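讲稿备注(自用,别投到屏幕上)
题目:一千次仿真,没有一次按下急停
主讲:Orest Hutsuliak
讲完留时间提问,Santosh 在台下,控制器的问题丢给他

第1页 标题

先不放正文,等人坐定。麦克风如果是手持的就换成领夹,后面要两只手比划。

开场:大家下午好。我在 Zovstead 做机械臂的验证,工作内容说白了就是不相信别人的数字,这几年也包括不相信我自己的。今天讲一件出过的事,8月份在 Studcombe 的试验间,一台机械臂往下压,压碎了一只碗,压坏了一部手机,力矩保护没有动作。人没事。操作员 Demyd Chornovol 当时手在台面外面,他按的急停。

接着说:主办方给我的邀请信里写,希望我讲“从仿真到现实的成功经验”。我回信说我手头只有一份失败经验,他们说也行。(这里如果有人笑就等一下,没人笑就直接翻页。)

第2页 我们做的是什么

任务本身很简单。桌面上有一部手机、一只碗和几样杂物,机械臂把手机夹起来,放到指定的地方,有时候放进碗里,有时候放到碗旁边。策略是学出来的,训练和评测主要在仿真里做,评测工具叫 Kokuvell,我们自己写的。真机用的底层控制器叫 Macedo,也是我们自己的。所以后面讲到的毛病,请不要往供应商身上推,没有供应商可推。

注意:这一页别讲模型结构。上次在内部讲的时候有人追着问网络有多少层,问了一刻钟,和压碎碗一点关系都没有。有人问就说会后聊。

第3页 上机前的那张成绩单

屏幕上是当时的评审页。念出来:仿真评测 1000 次,失败 3 次。

停一下,让大家自己看。

我想请各位回忆一下自己看到这种数字时的第一反应。我当时的反应很不光彩,我觉得挺好。会上 Valentyna Yatsenko 问了一句,“失败的那几次是怎么失败的?”有人回答说是手机掉在地上。她又问,“那成功是怎么判的?”回答是“按标准判的”。会就开到这里,上机通过。

这句“按标准判的”我后来反复想。标准写在哪里,谁写的,什么时候写的,会上没有一个人打开过那个文件,包括我。我签了字。

第4页 成功判据

把判据原文放出来,一共就一行,意思是:回合结束时,手机的中心落在目标区域内,并且末端速度低于阈值,记为成功。

讲的时候强调“回合结束时”。它只看最后一刻。中间发生过什么,一概不问。手机是轻轻放下去的,还是隔着碗沿硬挤下去的,在这条判据眼里是同一件事。碗有没有被推走,不问。手指有没有顶到桌面,不问。

可能有人会说,接触力不是有记录吗?有。每一次都有记录,存得好好的,从来没人读。Kokuvell 的报表里没有这一栏。我问过当初写报表的同事为什么不放,他说放了曲线太难看。

(这句话可以原样讲,他本人同意过。名字不讲。)

第5页 Studcombe 那天的经过

按时间顺序讲,慢一点,不要加形容词。

上午跑的是空载轨迹,没问题。

下午两点开始跑带物体的。前几个回合正常,日志里接触力偏高,但是没有超过真机的报警线。后来查明,那条报警线当时根本不在它该在的位置,这个放到下一页讲。

出事的那个回合,任务是把手机放进碗里。手指夹着手机下降,手机的一端先碰到碗沿。按设计,Macedo 此时应该发现垂直方向的力不对,停下,退回。它没有停,继续往下走。碗裂了,手机屏也裂了,手指最后顶在桌面上,关节电流一路上去。

Demyd 听见声音就按了急停。从声音到按下,他自己说“很快”,我不打算在这里给各位报一个漂亮的反应时间,因为现场摄像和控制器的时钟没有对齐,任何人算出来的数都是拼的。初版报告里有过这么一个数,我让人删了。

补一句:那个试验间的安全规程要求操作员站在线外,手不能进台面。Demyd 照做了。有些听众可能觉得协作臂旁边站近一点没关系,它有力矩保护嘛。请记住这句话,翻页。

第6页 保护为什么没有动作

这一页是今天的主体,讲满。

Macedo 的力矩保护从一个配置文件里读阈值。仿真里也有一份同名的配置,字段一样,结构一样,这是当初有意的设计,好处是仿真和真机共用一套代码。我现在对“共用一套代码”这种说法很警惕。它省下来的时间是真的,它让你误以为两边是一回事,也是真的。

仿真那份配置里,阈值被调得非常高,等于关掉。谁调的?Vitalii Tkachuk 查了提交记录,结果是好几个人先后往上加,每个人加一点。理由也都写了:仿真的接触解算有抖动,物体稍微一穿插,算出来的力就是一个尖峰,保护一触发,回合就断了,训练跑不下去。每一条提交单独看,都说得通。我看了那些提交说明,换我大概也会批。

然后是部署脚本。脚本把策略和配置一起打包送到真机,配置取的是“最近一次评测所用的版本”。评测在仿真里做,于是仿真那份配置就这样上了真机。脚本没有报错,它忠实地做了它该做的事。真机启动时有一个自检,检查阈值字段是否存在、是否为正数。存在,是正数,自检通过,指示灯是绿的。

这里可以停一下喝水。

要讲清楚一点:硬件那一层还有一个独立的限流,它没有失效,它的门限本来就是用来保护电机的,保护不了碗,也保护不了手指。我在好几份安全论证里见过把这一层写成“第二道防线”。它对电机来说是。对站在旁边的人来说,我看不出它防了什么。

第7页 回头读那一千次

出事之后 Vitalii 把那 1000 次的力记录全部读了一遍,用真机该用的阈值去比。

结果:418 次超过阈值。也就是说,要是保护开着,这些回合会在半路停下来,一次都不会被记成成功。

其中 186 次,力的峰值出现在手指或手机与碗接触的时候,方向朝下。和 Studcombe 出的事是同一种。

我建议在这里不要说“触目惊心”之类的话,数字放着就行。

有人会立刻反驳,仿真里的力不可信,尖峰是解算器的毛病。我同意一半。418 里面肯定有假的,具体有多少假的,我们分不出来。可是请注意这个反驳的后果:如果仿真的接触力不可信,那么凡是靠接触完成的动作,它的成功率凭什么可信?放东西进碗恰恰是靠接触的。不能在成绩好看的时候说仿真够真,在成绩难看的时候说仿真太假。我们内部吵这个吵了很久,吵到最后也没有谁服谁,我只是把双方的话写进了报告。

另外,那 3 次失败,我们也去看了。力都不大,手机是滑掉的。按今天的眼光看,那几次其实是整批里比较安全的。

第8页 看画面能不能看出来

这一段是回应 Santosh Sandhu 的。他在复盘会上问,评测的时候有人看回放吗?有,抽看过一部分,看的人说都挺自然。我当时的想法是,看的人不认真。后来我自己坐下来看,看了整整一个下午,也觉得挺自然。

请大家把注意力放在夹爪和碗之间。
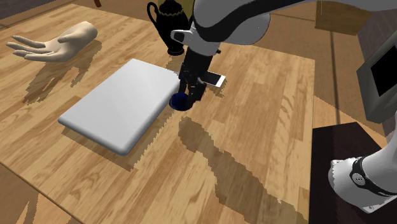 仿真渲染画面:夹爪的两根手指降到深蓝色小碗上方,手机斜着贴近夹爪右侧;左边是白色板子和掌心朝上的模特手,后面是黑色带柄水壶。

问台下:手机是夹住的,还是靠在夹爪边上的?给十来秒,让人举手。我自己盯着看,还是不敢打包票。手指挡住了碗的一部分,而我们偏偏最想知道碗沿那里发生了什么。

再问:这时候力有多大?画面不会回答。仿真里的碗不会裂,没有给它写过裂的模型,你用多大的力压它,它都是光滑完整的一只碗。手机也一样,屏幕不会碎。人看回放的时候,脑子里其实是在找后果,找裂缝、找歪倒、找弹开。后果没有建模,看多少遍都找不到。

还有影子。有同事很看重渲染质量,说影子对了,接触就直观了。各位看看这些影子的边,一格一格的。我不反对把渲染做好,可要是有人拿“画面逼真”当作物理可信的证据,请让他出示别的东西。

桌上那只模特手,讲到这里顺便提一句。仿真的桌面上摆了一只手,掌心朝上。我问过,判据里有没有任何一条和它有关,比如手指离它多近、碰没碰到它。没有。它在评测里的地位和水壶一样,是个杂物。我觉得这件事比碗更值得大家回去查一查自己的场景库。

(这一段如果时间紧,可以删掉影子,别删手。)

第9页 改了什么

语气放平。我对“整改措施”这一页向来没有多少信任,自己写的也一样。

配置分家。仿真的阈值字段改了名字,真机不认。部署脚本遇到仿真字段直接拒绝打包。Vitalii 写的,已经上线。

自检改成比对数值。真机启动时,阈值要和一份只读的基准一致,不一致就不上电。基准改动需要两个人签。我得承认,两个人签这种办法我也怀疑,评审页上当时签字的可不止两个人。

每次上机前做一次真的压测。操作员让夹爪往下压一块垫着力计的泡沫板,看它停不停。很土,花不了几分钟。如果那天上午做过这一步,下午就不会有事。这句话我敢说,因为后来我们用同样的错误配置重做过,泡沫板第一下就压穿了。

判据加了过程项。接触力超线的回合单列一栏,不算成功也不算失败,叫“待看”。加上之后,成绩单立刻难看了很多,有项目组来问能不能两种口径都报。可以,但两种口径必须印在同一页上,字号一样大。

没有改的也要讲。碗还是不会碎。我们讨论过给它加损坏模型,Valentyna 反对,她的意思是,加了一个粗糙的损坏模型,大家就会开始信那个模型,然后再也不去读力。我倾向于她的看法,可是我没有数据支持。模特手的间距检查,写了,还没有进主线,卡在误报上。离得多近算近,组里意见不统一。

第10页 我还不相信的几件事

这一页没有图,只有短句,逐条展开讲。

我不相信“保护已恢复”这句话。恢复的是一个阈值。抖动的问题还在,训练时大家照样会想办法绕开它,只不过现在绕的地方换了。今天它叫阈值,下回可能叫滤波窗口。Vitalii 已经在另一个分支里看到有人把滤波窗口拉长了,提交说明写着“减少误触发”。我看到的时候后背有点凉。

我不相信单独一个成功率。以后谁给你看一千次里失败三次,先要判据原文,再要失败的那几次,再随便抽几次成功的,把力曲线打出来看。对方如果说曲线没有存,那就当没测过。

我不相信“人在回路”能当保护用。Demyd 那天按得及时,他是听见碗碎才按的。碗碎之前没有任何声音,也没有任何提示。换成手在底下,等到有声音再按就晚了。初版报告里写过一句“操作员及时干预,避免了事态扩大”,Demyd 自己要求改掉,他说东西都压碎了还有什么好避免的。我照他的意思改了。

我也不太相信我自己今天讲的这套因果。提交记录、部署脚本、自检,这条链子太顺了,顺得像是事后编的。真实情况里还有不少对不上的地方,比如前面几个回合力为什么偏高而没有出事,我们有一种解释,碗的位置略有不同,但现场没有量过碗的位置,没法验证。报告里这一条写的是“原因未定”,审稿的人劝我删掉,说显得不完整。我留着了。

第11页 给同行的请求

讲短一点,这时候大家已经累了。

如果你们也用仿真成绩当上机的门槛,请回去做一件事:找到你们真机此刻正在用的那份力限值,看机器里加载的那一份,别看仓库里的。看完告诉我和你以为的一样不一样。我问过几位同行,愿意去看的不多,看了以后愿意告诉我结果的更少。

需要我们那份压测步骤的,会后找我拿纸质的,或者找 Santosh。泡沫板用什么密度的都行,我们换过几种,差别不大,力计要先归零。

第12页 提问

预备几个可能被问到的。

问为什么不直接用真机评测:用,现在真机评测是必做项,但是次数少,而且一样要定判据,判据写得糊涂,在真机上也照样糊涂。

问有没有处分谁:没有。提交记录里有好几个人的名字,评审页上有我的签字。

问仿真还用不用:用。今天晚上还有一批在跑。

问仿真配置里那个阈值到底是多少:不报数字。上回报过一次,会后有人直接抄去当推荐值了。

问 Studcombe 那台机器现在怎样:夹爪换了手指,腕部拆检过,已经恢复使用。关节里有没有留下暗伤,拆检单上写“未见异常”,我把这四个字原样转述给大家。

如果冷场,就请 Demyd 讲讲那天的声音。他答应了,条件是不上台,坐着讲。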